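Tabletop Bins Return to the Kitchen

Small countertop waste bins have regained a place in household catalogs. Glória Valente, product editor at Sirkimeo, tested 12 models from February onward, using fruit scraps, tea bags and peelings. Capacity matters less than the opening. A whole apple past its best should drop in without being cut.

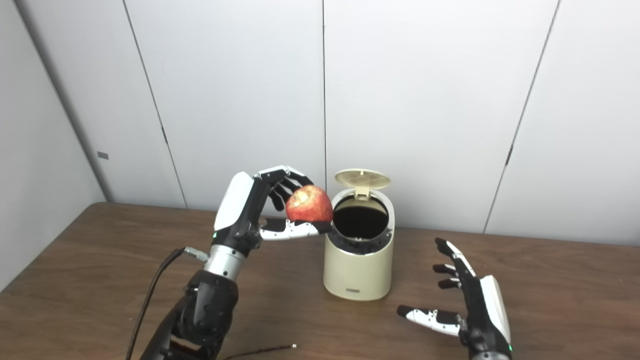 Hinged lids performed well when they stayed upright unaided. Cylindrical bodies were easier to rinse than square ones, which held residue in the corners. Valente recommends emptying the bin daily and leaving it open for 30 minutes after washing.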